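4.3 Storage of Opened Packages in the Home

The results in the previous section concern packages that were emptied in one sitting. The present section deals with packages that were opened, put away and used again. Diaries were sent to 865 households in Ganwood and Harb, and 492 of these returned both the weekday and the weekend booklet. Only the households that returned both are included in the tables. A household was asked to record each package when it was first opened, the place where it was kept, the way in which it was closed, and the date on which the contents were finished or thrown away.

Light flexible packages were treated as one class, whatever their contents. Respondents often wrote a brand or a color in place of a product type, and the coders did not attempt to recover the type from such entries.
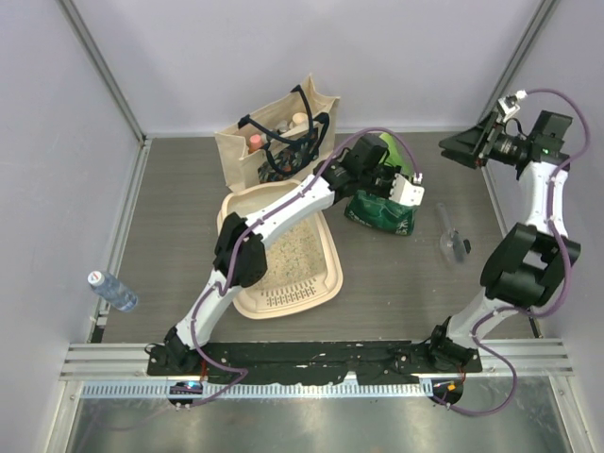

Figure 3. Crinkled green package and gray tabletop.

Closure was coded under the Kira scheme, which separates folding, twisting, clipping, moving the contents to another container, and leaving the package open. Where a respondent named more than one method, the last one written was used. This rule favors clipping, which tends to be added after a fold. The effect was checked in the Harb booklets by coding the first method named, and the order of the five methods did not change.

Folding was the most common method in both towns. It was also the method most often followed by an entry such as "gone soft" or "stale." Respondents in Harb moved dry foods to jars or tins more often than those in Ganwood, a difference that remained when household size was taken into account. 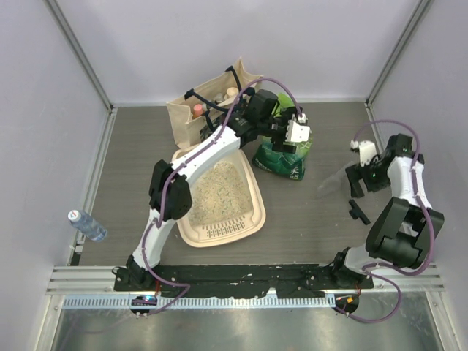 Does the way a package is closed affect how much food is thrown away?
Clipped packages were thrown away with food still in them less often than folded ones, but households that clip also finish their packages sooner, and the diaries cannot separate the two effects.

The place of storage was recorded less carefully than the method of closure. Entries such as "side" or "kitchen" were common in the weekend booklet and were coded as unspecified. Packages kept on an open surface were finished earlier than those kept in a cupboard. The Ulo pilot study reported the same pattern, although it covered a single season and did not ask about closure. 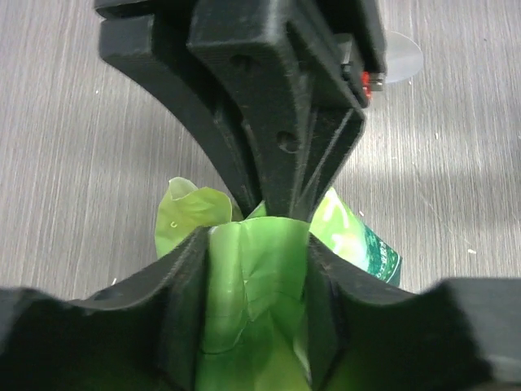
Figure 4. Crumpled green package on a gray wood-grain tabletop.

Households were also asked what they used to close a package and where they kept it. In 80 percent of the returned booklets at least one clip, peg or band was named. Items bought for the purpose and items borrowed from another use, such as office clips and clothespins, were combined after the two coders failed to agree on the distinction.
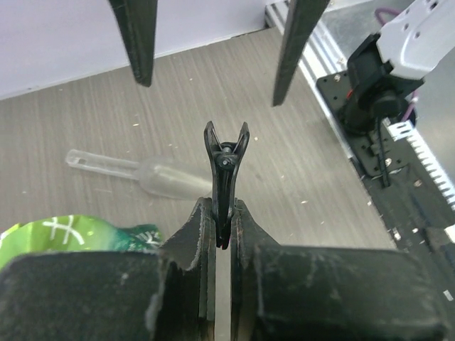 Figure 5. Small black spring clip with a round pivot rivet.

Booklets received after Tuesday, November 5, 2019 were not coded. The question on storage place was reworded for the January round, and those responses are reported separately in Section 4.4.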